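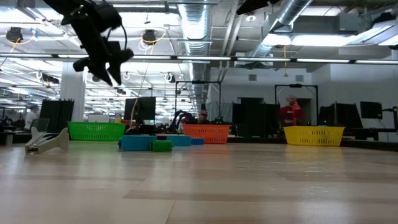 Green and orange-red baskets along the far side of the table.

Dinesh Fernandes apologizes for the flour on his phone screen before he tries to show me the menu on it, then gives up and recites the whole thing from memory. It takes a while, partly because he keeps stopping to tell me which dishes go together.

We're at the counter table at Kollár, his breakfast and lunch place on the corner across from the old Gornia bakery, and it's 6:40 on a Wednesday morning. The doors open at seven. There's already a man outside reading a newspaper against the window, and Fernandes waves at him through the glass.

"He has the potato dumplings every time," he says. "Every time! I've tried to move him onto the cabbage noodles and he looks at me like I've insulted his mother."

I should say up front that I love this place. I came in for the first time in August, on a day so hot that soup was the last thing I wanted, and had a bowl of cold sour cherry soup that I thought about for the rest of the week. So I was always going to be an easy audience. But I wanted to know how a guy who grew up on his dad's fish curry ended up serving some of the best Central European comfort food I've eaten anywhere.

"I married into it," he says. "Kollár was my wife's grandmother's name. She taught me the dumplings when I was 34 and out of work, and she was not a patient teacher. She'd take a bad one out of the pot with a spoon and put it on the table in front of me, and it would just sit there."

The dumplings are tiny things, scraped off a board straight into boiling water, and they come with sheep's cheese and a heap of crisp bacon. Fernandes uses a sharper cheese than most recipes ask for and loosens it with a bit of the cooking water. The bacon fat goes on last. I ordered a half portion, which is generous, and then I ordered the other half.

He started with a stall at the Irnus night market, back in 2000, selling fried bread with garlic and sour cream. That's still on the menu, and it's still my favorite thing to eat here with my hands. The outside crackles, the inside is stretchy and soft, and the garlic is raw and very much present (plan your afternoon accordingly).

"First night, I made dough for 204 pieces," he says. "I remember the number because I wrote it on my arm. We sold out before nine and I thought, well, this is easy. The next week it rained and I took nearly all of it home. We ate fried bread until my kids begged for cereal."

He laughs at this for a good while. He's a big laugher, and the kitchen behind him picks it up without seeming to know what the joke was.

The curry question comes up, as I guess it always does. Does he ever want to put his own family's food on the menu? He gets up without answering and comes back with a small dish of pickled peppers, bright red and slick with oil. They taste like a regular pickle for a second, and then there's mustard seed, curry leaf and a slow heat that creeps right up the back of your throat.

"My dad's pickle, her grandmother's peppers," he says. "I don't write it on the menu. If you sit at the counter, you get some."

It is terrific with the dumplings. All that cheese and smoke needs something loud next to it, and I can't believe I'd eaten here five times without trying it. Sit at the counter!

Coffee is from Iment, a little roaster a few streets over, and it's served strong in short glasses. Fernandes is fussy about it. He'd sooner send out a late breakfast than a cold coffee, and he drinks his own standing up, in two gulps, while checking the soup. The soup that day was bean with smoked ham hock, thick enough to hold the spoon, with a splash of vinegar stirred in at the end.

"People skip the vinegar at home and then they ask me why theirs tastes flat," he says. "A spoonful! It's the cheapest thing in the pot."

By half past seven every seat is taken and he's talking to me over his shoulder, plates up both arms. I ask whether he'd ever open a second place. He was offered a spot downtown last year, he says, with twice the tables and rent of 3000 a month, and he thought it over for one evening.

"Then who scrapes the dumplings? I can't be in two kitchens. And my friend at the window, he's not going to take a bus for them."

The man at the window, now on his second coffee, raises his glass without looking up from the paper.

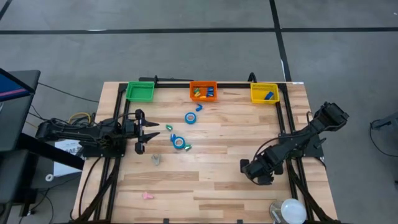

If you go

Kollár opens at seven and serves until the soup is gone, most days a little after two. Half portions are available for all the dumplings and noodles. The cherry soup is summer only, and the fried bread is made to order, so give it ten minutes. Cash or card, no reservations, and the counter has six stools.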